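Notes on Demonstration Gathering, Kettle Tasks

Posted 20 August 2021

The Holtasano project has now completed its first block of kettle demonstrations, and I wish to set down how the work was organised. Colleagues at Breathnach have asked for the particulars, and my earlier posts dealt mainly with software.

Each demonstration is performed by an operator who guides the humanoid through a single task from beginning to end. The block comprised 50 demonstrations, shared between Mateja Delić and Onyekachi Haruna. Operators worked in sittings of no more than two hours. Rhys Nepia reviewed every recording on the day it was made and set aside 16 of them, chiefly for hesitation before the grasp.

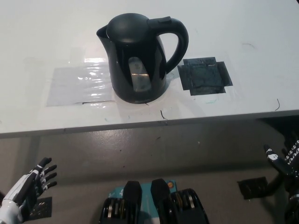
The question of starting positions occupied us for longer than I had anticipated. A learning system given the same placement every time will learn that placement and very little else. We therefore agreed that the kettle should be turned or shifted between demonstrations, within limits written down in advance, and that the operator should have no say in the choice. Rhys drew up the list of placements. It has been revised once, after Mateja observed that several of them favoured the right hand.

Discarded recordings are kept. Dilwyn Wogan has argued that failed grasps have value if they are labelled properly, and I have come around to his view, although the labelling is slow and we have not yet settled on the categories. There are six in the current draft. I would prefer fewer.

The second block is planned for October and will introduce pouring. Abdul-Rahman Asante will join as an operator once he has completed his training sittings. The revised operator instructions will be posted here when Onyekachi has finished checking them.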